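Iara Villalba on tables, gaps and where the outlets go

The workroom at Kordale is on the ground floor, at the back, past the mailboxes. It used to be a storeroom for Skuken, a lighting supplier that moved out of Mesville and left behind a lot of shelving and a floor drain. Iara Villalba took over the furnishing of it in March. She had a budget of $3,262, a measuring tape and a list of complaints from the people who had been using the old room upstairs.

"The complaints were all about tables," she says. "The chairs were bad, the light was worse, and people still wrote about the tables. Too low, too small, wobbly, always covered in somebody's things."

We talked in the room itself in the late afternoon, standing up for most of it. Villalba does not sit down much when she is talking about furniture. She prefers to lean on it.

Starting with the floor

The first thing she did was nothing with furniture at all. She taped the floor. Every table she was thinking of buying got an outline in masking tape, and she left the tape down and asked people to walk through the room carrying whatever they would normally carry.

"One man came in with a folding ladder. I had not thought about ladders," she says. "We lost a whole table because of that. I pulled up the tape and moved everything toward the windows."

The rule she ended up with was a clear path from the door to the sink, and no table corner pointing into it. She also kept 18 inches between the wall and the nearest tables so that somebody could get in behind them with a broom. She says she would make that wider now. A broom fits. A person with a broom fits if they go sideways.

She had drawn the room on graph paper before the tape went down, and she still has the drawing folded up in a drawer by the sink. On paper it held two more tables than it does today.

Choosing the tops

The tables came from Asadi, a dealer in used office furniture on the other side of town. Villalba went there four times. On the first trip she looked at dark tops, which she likes better and has at home, and she brought a few small things from her own desk to try on them: a black screw, a pencil stub, a gray washer.

"I put the screw on the dark table and looked away, and then I had to hunt for it. So that was the end of the dark ones."

She settled on white tops, large enough that two people can use one without negotiating. The total for the tables was $2,434 with delivery. Most of what was left went on chairs and lamps, and the rest on power strips and felt pads for the legs.

White has its problems. It shows pen, coffee rings and the gray smudge that comes from sliding metal across it. Villalba keeps a spray bottle and a stack of cut-up towels under the sink and wipes the tops at the end of the day. She has tried two kinds of cleaner and says the dish soap works as well as either. For ink she uses rubbing alcohol on a corner of towel, and she rinses it off afterward.

Keeping them clear

Ask her what makes a good table and she will say an empty one. In the old room, people left projects out overnight, and then over a weekend, and after that the table belonged to them. The new room has open shelves along one wall, with 20 bins on them. What fits in a bin can stay. What does not fit goes home or gets talked about.

"I don't mind a mess while you're working," she says. "Spread out, take the whole thing. I want it back when you leave."

A few items are allowed to live on the tables. Power strips are one. She would have liked outlets set into the tops, but the quote she got was more than the tables themselves, so the strips sit on the surface, toward an edge, where a plug can be pulled without anyone crawling. Small devices that need to stay plugged in can stay beside them. The middle is supposed to be bare.

She is fussier about cords. They can go along an edge or down to the floor, and she does not want them lying across the part of the table where hands are. She has seen a full mug go over that way, in the old room, onto a sewing pattern.

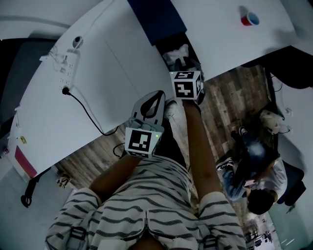

The gap

Visitors tend to ask why the tables are not pushed together. Villalba tried it that way for the first two weeks. Together they made one huge surface that looked good from the door, and everybody ended up working around the outside with a stretch in the middle that no one could reach. Things collected there. She found a stapler, a sandwich bag and three of her own pencils.

"Also, they don't match," she says. "They're used tables. Push them together and one is a little higher, so you've got a lip. You slide something over and it catches."

So she pulled them apart. A gap between tops means you can come at your work from more sides, and leaning on one table does not shake the next. It also means things fall through. She swept up a lot of small parts in the first month, and for a while she had cardboard trays on the floor under the gaps, until somebody stepped in one.

Her advice to people who work close to an edge is to decide before they start which direction they are going to reach, and put what they need on that side. Standing helps. She raised the tables a little on blocks for that reason, after asking the tallest and the shortest regulars to pretend to work at them while she measured their elbows.

"The tallest one wanted it higher and the shortest one wanted it lower, so I went in between and bought a step."

The step is plywood and lives under the sink with the towels.

What she got wrong

The chairs, she says right away. She bought them with wheels, and the floor slopes toward the old drain. It is a gentle slope that you do not notice when you walk on it. An empty chair notices. She has since swapped most of the wheels for plain glides, which came in a bag and took an evening to fit.

The lamps were the second mistake. She had clamp lamps, and the clamps were made for a thinner top than the ones she had bought. Two could be forced on and left dents underneath. The others went back to the shop, and the room got floor lamps, which take up space she had measured for people.

She is undecided about the shelves. They are deep, so bins get put in two rows, and the back row is forgotten. She has thought about cutting the shelves down. She has also thought about mounting a mirror, which she admits would not solve it.

What comes next

There is a little money coming for the room upstairs, now that it stands unused, and Villalba has been asked to furnish that one as well. She wants lower tables there for people who prefer to sit, and carpet tiles, since the noise carries. She has already been up with the masking tape.

Before I left, she checked the legs of the table nearest the door, which had been rocking that morning, and turned one of the feet a quarter turn with her fingers. She leaned on it, leaned on the other corner, and turned it a little more. Then she went to get the spray bottle.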